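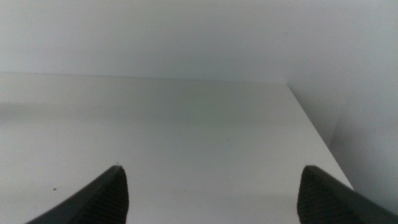
Filed under: Worktops & Surfaces / Care and Repair / FAQ

Questions about white solid surface worktops

These answers apply to the Starell and Kindora ranges supplied from our Edthorpe workshop. If your worktop was fitted before January and came from another supplier, check the paperwork first, as the resin may differ.

What is solid surface made of?
A mineral filler, mostly aluminium hydroxide, bound in acrylic resin. The colour runs through the full thickness of the sheet. There is no top layer to wear away, so most damage can be sanded out.

What is the difference between Starell and Kindora?
Starell is a 12 mm sheet bonded to a support frame. Kindora is a 28 mm board with a solid surface face over a moisture-resistant core. Kindora is quicker to fit and costs less, but it cannot take an undermounted sink without an edging strip around the cut-out.

What lengths can I order?
Starell sheets are 3000 mm long. Longer runs are made by joining two pieces on site with colour-matched adhesive. Tell us where the appliances are, as we don't place joints over a dishwasher or within 100 mm of a hob cut-out.

Will I see the joints?
On plain whites a well-made joint is hard to find by eye. On patterned colours the particles do not line up and a faint line may be visible in low side light. This is not treated as a fault.

Is pure white harder to look after than other colours?
It shows coffee, turmeric and hair dye sooner than a mid grey would. It hides fine scratches and limescale much better. Dark colours are the ones that need regular work.

Which finish should I choose?
Matt is the standard finish and the easiest to restore at home. Satin is available on all colours. We do not recommend gloss for kitchens — it marks within weeks and needs a machine to bring it back.

How do I clean it day to day?
Warm water and washing-up liquid, then dry with a cloth. If the surface looks patchy once dry, there is usually a film of old cleaner on it. Wipe over with a mild vinegar solution, rinse well and dry again.

How do I remove a stubborn stain?
Start with a cream cleaner on a damp sponge, using small circles. If that fails, use one part household bleach to three parts water, leave for five minutes and rinse thoroughly. Do not use bleach straight after vinegar or a limescale remover. Rinse the area and let it dry between products.

Can I use bleach neat?
No. It can leave a dull patch which then has to be sanded.

Can I put hot pans on it?
No. Use a trivet with feet. Sudden heat can cause a crack which may not appear until days later, typically at an inside corner. Heat damage is not covered by the guarantee.

What about boiling water in the sink?
Run the cold tap at the same time.

How do I sand out a scratch?
On a matt finish, use a 240 grit pad first, working north to south and then east to west. Follow with a fine grey finishing pad and a little water. Cover an area well beyond the scratch, or you will be left with a dip that catches the light. Deep cuts should be filled by a fitter.

I can see a small pale patch after sanding. Is it permanent?
Usually it is dust. Wash and dry the worktop before deciding whether it needs further sanding.

Do you supply repair kits?
Yes. The kit contains three pads, a tube of adhesive and a mixing tip. Quote your batch number when ordering. Adhesive has a limited shelf life, so check the date on the tube before use.

Where do I find my batch number?
On the label fixed to the underside, normally inside the sink cabinet. It is also printed on your delivery note.

Do worktops need sealing?
No. The material is non-porous. Oils and waxes only leave a sticky film.

Is it safe for preparing food?
Yes, but use a board for cutting. A knife will mark the surface.

How do I order a sample?
Use the form on the Samples page. Samples are 100 mm square and supplied in matt. Colours vary slightly between batches, so a sample is a guide only.

The Figueroa range is missing from the brochure. Is it still made?
Figueroa was withdrawn from sale on 21st September. We hold offcuts for repairs in most of the colours. Please send us the batch number and a photograph of the damage.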